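Florov Aquatics: questions we get asked about pond and tank fish

Last revised 22/02/2023

Do you sell goldfish bowls?

No. We stopped when the last box went. A bowl holds too little water and the dirt has nowhere to go. If a shop tells you a bowl is fine "with regular changes", ask them how regular, and who they think is going to do it.

How many fish can I put in a 145 litre tank?

Fewer than the chart on the side of the box says. Those charts are printed by people who sell tanks. For fancy goldfish we would say two, perhaps three if your filter is rated well over the size of the tank and you clean it. For white cloud minnows you could keep 10 and have room left.

I was told a bottle of live bacteria means I can add fish the same day. Is that right?

We doubt it. We have tried several of these products in our quarantine tanks and could not tell the treated tanks from the others by the test results. It may be that some bottles had sat too long in a warm van. Whatever the cause, we would not bet a fish on it. Borrow some old filter sponge from a healthy tank, test the water every other day, and wait until ammonia and nitrite both read nil.

Are koi from Kurkberg worth the extra money?

Sometimes. The name has become a sales word, and we have seen very ordinary fish sold under it. We were asked for £215 in January for a koi that we would have priced at less than half that. Look at the fish first and ask for the paperwork second. A good one should swim level, feed when the others feed and have no raised scales.

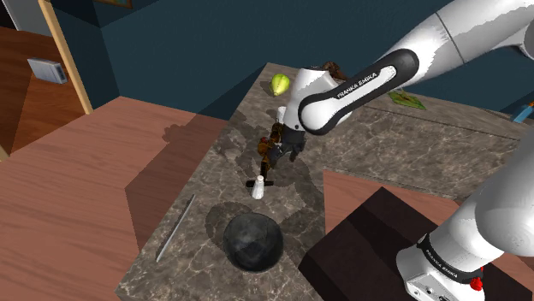

Ruaridh Drummond wrote in to say that we were being unfair here, and that his two Kurkberg koi have come through four winters at Sorkcombe without a day's illness. We are glad to hear it. Two fish in one pond don't tell us much about the rest, and we would want to know what he paid.

Do magnets on the pipework get rid of blanket weed?

We have yet to see it. Shade, fewer fish and less food will do more. So will a stick, twirled.

My fish are on the bottom and not eating. Should I treat them?

Test the water before you buy any medicine. In cold weather pond goldfish slow down and don't need feeding at all. If the readings are bad, change a quarter of the water and test again the next morning. The "cure-all" treatments list so many illnesses on the label that we wonder how anyone checked.

Will you take back fish I can't keep?

Goldfish and shubunkins, yes, if you ring first. We can't take sturgeon. We have more than 334 fish in the back ponds already and the sturgeon people never ring first.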